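Print this page | E-mail this page

Cutside Bench Cell: Finger Contact Fault, Photo Gallery

Last updated: 2026-08-23

In August the block-sorting cell at Cutside recorded a series of low-force contact faults during descent. The arm would start down toward a block, report contact before reaching it, stop, and hold position until an operator cleared the fault. No one was hurt and no hardware was broken, but one of the stops came while Isabelle Perron was reaching in to reset blocks, and that moved the matter from the maintenance list to the safety list.

The cell ran 3,314 descents in the period covered by the log. Of these, 31 ended in a contact fault. Sheldon Bélanger went through the records and sorted the faults by position on the board. He found that 13 had happened over the back portion, in the strip farthest from the operator. The others were spread over the rest of the board with no clear pattern.

Three causes were considered.

Board height. The work surface is a wooden board laid on the perforated table. The controller holds a single height value for the whole board. That value was measured at the center when the cell was set up and was not measured again after the board was taken off for cleaning. When Perron checked it with a height gauge, the back edge was high compared with the stored value. A descent that should have stopped clear of the wood could touch it.

Finger seating. The finger is held by a clamp in the gripper head. The clamp screw had been tightened by hand with no torque setting written down. A finger seated low has the same effect as a board seated high, and the two errors add. Bélanger marked the finger with a paint pen at the clamp line and ran the cell for a shift. The mark had moved slightly by the end of it.

Contact threshold. The threshold had been lowered earlier in the month to protect the foam-like blocks from dents. At the lower setting, cable drag on the wrist was enough to trip it at certain arm angles. This probably accounts for the faults that did not fall in the back strip, although the log does not keep wrist angle and the point can't be proved from the data on hand.

The reset problem is separate. After a contact fault the controller held position with the motors on, and the status light stayed the same color as in a normal pause. An operator could not tell the two apart. Clearing the fault from the pendant then resumed the interrupted move at full speed — in this case with Perron's hand near the board. She had her other hand on the stop button and used it.

Changes made so far:

Board height is now measured at each corner and at the center after every removal, and the readings are entered in the cell log.
The finger clamp screw is tightened with a torque driver and marked.
Clearing a contact fault no longer resumes the move. The arm first lifts 45 mm at reduced speed and waits for a second confirmation.
The status light blinks on any fault.
Hands stay out of the work area unless the stop button is latched. This was already the written rule. It has been added to the card at the pendant.

The contact threshold has been left where it is. Raising it would hide the cable drag without fixing it, and the cable run is to be changed first. The Beaulieu cell has the same wrist and an older cable guide, so its log is being checked as well.

Gallery
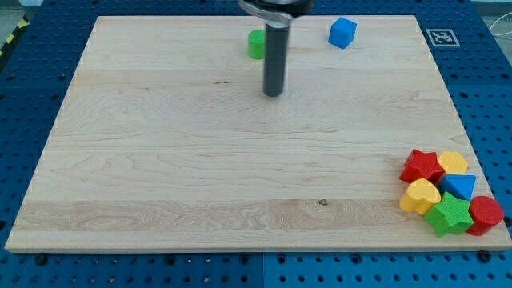 Finger low over the back part of the board, next to the green cylinder. The blue cube is to the right; the other blocks are grouped in the near right corner.

Blocks near the back edge call for descents in the strip where the 13 faults were logged. Until the corner readings have been stable for a full month, operators are asked to keep start positions in the front half where the task allows it. Sorting runs that need the full board may go ahead at reduced speed, with the run sheet marked to show it.

Questions about the log format go to Bélanger. Reports of any unexpected stop, including ones that clear on the first try, go to Perron with the time and the block being approached.

Related items

Cable guide replacement, Beaulieu cell
Rosel: pendant card, current version
Prilton light curtain test results
Height gauge sign-out sheet
How to enter a fault in the cell log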